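Housekeeping Methods, Unit 2
Handout for Monday: Folding and the microfiber question

Read the Pestance care leaflet before class. Read it with a pencil in your hand. It makes claims about "streak-free" and "lint-free" results and gives no hint of how either one was measured, or on what surface.

The textbook method for a cleaning towel is fold in half, fold in half again, and work through the faces one at a time. It's a reasonable method. The Haque manual goes further and says a folded towel cleans better than a bunched one. Maybe. The trial it cites compared 2 towels on 2 countertops – which is an afternoon, hardly a study. What folding plainly does is let you keep track of which face you have used. I would stop there until somebody shows me more.

Pile is the next thing to look at. A short, fuzzy pile is sold as the part that "grabs" dirt. It also grabs hair, crumbs and whatever was on the shelf, so storage matters more than the leaflets admit.
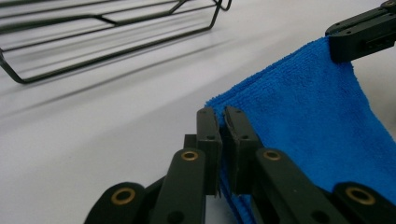
Fig. 1. Blue microfiber towel with short pile; fabric held at a folded edge.

Start a fold from the edge. Pinch it, lift, lay it over, then smooth from the fold outward. Thick towels spring back a little and thin ones slide. Lining up corners to the last thread is a habit from table linen, and I have yet to hear a good argument for it with cleaning cloths.

On washing: the Lokport label says no fabric softener. The Fevport label says the same and adds that the towel will last 3,000 washes. Work out how long that would take at one wash a day, then ask yourself who waited.

For the practical, bring a towel you already own. Fold it your usual way first, then the textbook way, and write down any difference you can feel or see. "No difference" is an acceptable answer and will be marked as such. Adjectives copied from packaging will not.

Lab sheets are due at the start of the next session.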